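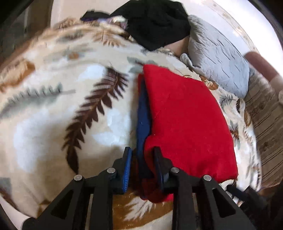

Figure 3. Folded red cloth with a strip of dark blue fabric along its left side, on a cream blanket with a fern and feather print.

Home Articles Issues About Search

Published Mar 1, 2026
By Leonilde Arruda, Amândio Esteves and Carolina Mota

We use cookies to improve your visit. Accept Manage settings

4.2 Folding on soft surfaces

The households in Kudusstead differed less in how they folded than in where they did it. Kitchen tables and worktops were named first in most of the interviews, but the diaries gave a different picture. Of the 32 households that kept a diary for the whole of October, 12 did most of their folding on a bed or a sofa, usually with a blanket or throw already in place. Only a few of these had mentioned the bed or sofa when first asked. When the point was raised in the second interview, several said they had not thought of it as a place for doing laundry.

A soft surface changes the work in small ways. On a hard table a cloth can be pulled flat and the crease pressed with the side of the hand. On a thick blanket the surface gives, and the crease is normally made in the air or against the body before the piece is put down. Edges that have been lined up tend to shift when the piece is lowered. Two of our diarists dealt with this by smoothing the blanket before each new piece. Most left it as it was and accepted a looser fold.

Pile also matters. A fuzzy cloth laid on a fleecy blanket does not slide easily, so it has to be lifted clear to be turned. Several people saw this as a help, as a finished stack was less likely to slip to the floor. Inês Neves, who ran the home visits, noted that smooth items such as pillowcases and shirts were often taken elsewhere in the same homes and folded on an ironing board.

The second matter is colour. We had expected a patterned surface to make small items harder to find, and for some items it did. Tan socks and brown flannels were the ones most often written down as mislaid on patterned bedding. Strong plain colours gave no such trouble. The red cloth in Figures 3 and 4 stands out plainly from a print made up of browns, tans and greyish tones, and the dark blue beside it, although only a narrow strip of it shows, is easy to tell from the red.
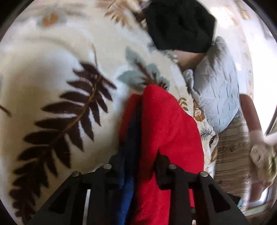
Figure 4. Red cloth in a tall folded mound, with dark navy cloth at its left side. A large dark brown fern frond lies to the left in the blanket print and a pale blue-grey one shows just above the red.

The third matter is the handling of pieces together. The diaries listed 978 separate items, and in over 50 entries the writer recorded putting away two or more items as one bundle. We had first coded these entries as mistakes in filling in the sheet. Armindo Barros went back to the people concerned and found that most were meant. A bundle might be a towel with its matching flannel, or a set of clothes for the next morning. In other cases the pieces had simply come off the line together and stayed that way.

We therefore kept bundles as a separate class in the later coding. A bundle was entered under its largest piece, with the smaller ones listed after it. Where two cloths overlapped and neither could be called the larger, both were entered under the room they were going to. This rule was less exact than we would have liked. In the Brirkine households, where towels and clothes were kept in the same cupboard, it gave no help at all, and those entries were sorted by fabric instead.

The coding sheet is given in Appendix B. The remaining entries, which deal with sheets and duvet covers, are taken up in Section 4.3, as these nearly always needed a second person.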